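Brown/orange stain in bowl of electronic bidet toilet, won't come off
Home & Repair > Bathrooms and Plumbing
32 replies, page 1 of 3

tilefloor_dan
Posted Tuesday 7:42 pm

We moved into a rental in June and the bathroom came with an electronic bidet toilet, the kind with the control panel on the side. I like it. What I don't like is the stain in the bowl. It was there when we got the keys and I figured a week of normal cleaning would deal with it.

So far I have tried regular gel cleaner (twice, overnight), baking soda and vinegar, and a lot of brushing. It is a little lighter than it was, but I may be telling myself that.

The water here is hard. The kettle scales up fast and the shower glass gets spots if I don't wipe it. The landlord says the stain is "just age" and is not interested.

Photo so you can see what I'm working with. Lid and seat are both up.

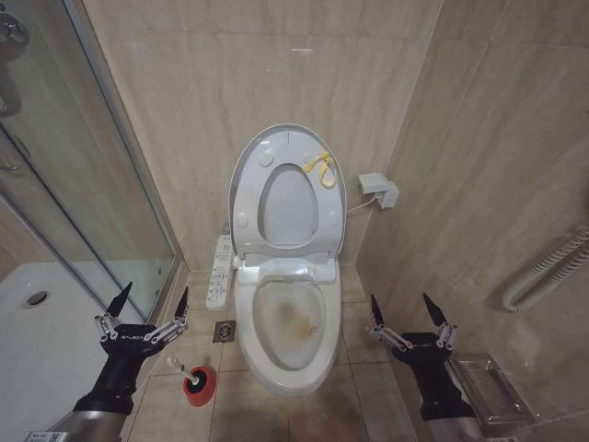
Stain is near the center and lower right of the bowl, running down to the water line.

Questions are: is this mineral or is it something else, and what can I use that won't wreck the toilet? I don't have the manual and I don't want to pay for a new bidet unit out of my deposit.

marlow_k
Posted Tuesday 8:05 pm

Brownish orange plus hard water is almost always scale with iron in it. Gel cleaner that has bleach in it will do nothing for that. Bleach can even set iron stains darker. Read the label on what you used.

You want an acid. Citric acid powder is cheap and mild. Get the water level down first, otherwise you're just diluting it.

tilefloor_dan
Posted Tuesday 8:11 pm

Label says sodium hypochlorite, so yes, bleach. Great. How do I get the water level down? There is no tank lid that I can find.

marlow_k
Posted Tuesday 8:20 pm

Push it over the trap with the brush, quick strokes, or bail it with a paper cup and then sponge out the rest. Wear gloves. Flush a few times first to get rid of any bleach cleaner, and leave it a day before you put acid in there. Don't mix the two.

Grout_Expectations
Posted Tuesday 8:34 pm

Pumice stone. Wet the stone, wet the bowl, rub gently. Five minutes and done. I did two toilets in my mother's house this way after trying every chemical in the store.

Mahfuz Bandara
Posted Tuesday 8:52 pm

I'd hold off on the pumice. I install these for a living and a lot of them have a coating on the bowl that helps things slide off. Pumice takes the coating with it. The bowl looks fine that afternoon and then stains twice as fast for the rest of its life. On a plain old porcelain bowl, fine, do what you like. On one of these, no.

Citric acid is the right call. Three heaped tablespoons in hot tap water (not boiling, you can crack a bowl that way), pour it in once the water is down, lay toilet paper over the part of the stain that sits above the liquid and soak the paper. Leave it a few hours. Nylon brush, flush, repeat the next night.

Grout_Expectations
Posted Tuesday 9:03 pm

Been using pumice for years with no problem. People are too scared of it. Wet stone on wet porcelain does not scratch.

Mahfuz Bandara
Posted Tuesday 9:10 pm

It doesn't leave scratches you can see. I have replaced enough of them to have an opinion.

wetroom_wendy
Posted Tuesday 9:26 pm

Couple of things on the bidet side:

Don't let acid get on the nozzle or up under the seat hinge. Most of them have a nozzle that stays tucked in until it's used, so just pour low and slow.

Turn the power off while you're working. The cable goes up to that box on the right wall, so look for a switch or find the breaker.

Don't put anything abrasive on the lid or the seat. Damp cloth and dish soap. The plastic dulls quickly.

Also what is the yellow strap on the seat?

tilefloor_dan
Posted Tuesday 9:31 pm

That's for lifting the seat without touching it. Works well enough.

wetroom_wendy
Posted Tuesday 9:35 pm

OK. I'd take it off while you have acid in there and wash it on its own. Fabric ones hold onto smells.

pipe_and_slippers
Posted Tuesday 10:02 pm

Anybody used the Jestard descaler? I paid for the big bottle and it took three rounds on a stain like this, but it did come off. The Norix tablets did nothing for me at all.

marlow_k
Posted Tuesday 10:09 pm

Look at the ingredients on the Jestard. Mine listed citric acid, water, and perfume. Buy the powder.

pipe_and_slippers
Posted Tuesday 10:15 pm

Fair, but it's thick and it clings to the side. Powder in water runs straight down. With a stain that starts above the water line that matters.

Mahfuz Bandara
Posted Tuesday 10:21 pm

That's what the paper is for.

lowtide
Posted Wednesday 6:50 am

Landlord should be paying for this. It was there when you moved in. Did you do a move-in checklist?

tilefloor_dan
Posted Wednesday 7:15 am

I did, and I wrote "toilet bowl stained" on it, so the deposit should be OK. I'd still like to have a clean toilet. Picking up citric acid after work. Skipping the pumice for now, sorry Grout.

Grout_Expectations
Posted Wednesday 7:22 am

Your toilet. You'll be back for the pumice.

wetroom_wendy
Posted Wednesday 7:40 am

While you're at it, pull the grate on that floor drain and rinse underneath. And swap the brush if it's the one that came with the place. An old brush with flattened bristles just pushes the stuff around.

tilefloor_dan
Posted Wednesday 7:44 am

The red holder is ours but the brush is getting old. Will get a new one. Do I need to do anything with the water supply so this doesn't come back?

marlow_k
Posted Wednesday 7:58 am

Not in a rental. Citric acid once a month, an hour's soak, and it won't get a chance to build up.

Page 1 2 3 Next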